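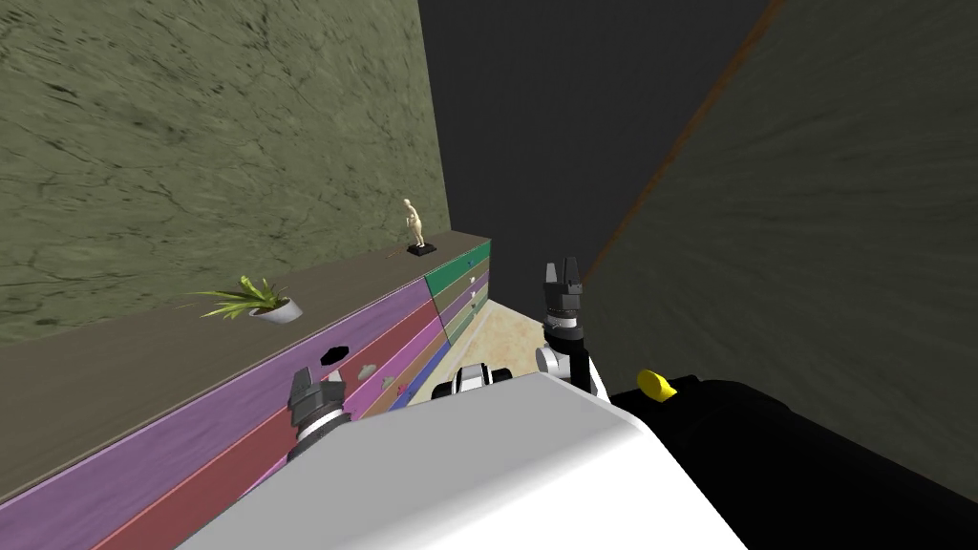 Week 5 handout: Reading a product claim

Bring this with you, along with the Hendricks brochure from last time.

Most of you accepted the Hendricks claim in the first exercise. It said their mattress was "tested on 3,000 sleepers." Tested how? The brochure never says. A person who lay down in a store for a minute could be a tested sleeper. So could someone who hated it and sent it back. The number is large, and I suspect that was the whole job it had to do.

Words to circle when you see them

"Up to." Voko says its light bulbs use up to 30 percent less power. Zero percent less also fits that sentence.

"Helps." Gritonetti tea helps support restful evenings. Try to imagine a result that would prove this wrong. I couldn't.

"Clinically studied." A study took place. You haven't been told what it found, and I'd expect to hear if it had gone well.

Comparisons with one side missing

Ferkano floor cleaner is "2 times stronger." Stronger than what? Several of you wrote "than other brands" in your answers. Look at the label again. You supplied that part yourselves, and the company will never have to defend it. Also ask what stronger means for a floor cleaner. More smell would count.

A fair objection: some of these products may work fine. Sure. A badly supported claim can still be true, and I took points off papers that said otherwise. Your job is to say what the evidence shows, even when that's very little.

For next class

Find 2 claims in your own kitchen or bathroom. Copy the exact words, small print included. Under each, write what you would need to see before you believed it. "More research" is not an answer. Say who gets measured, what gets measured, and against what.

Surveys are in June. Same questions apply.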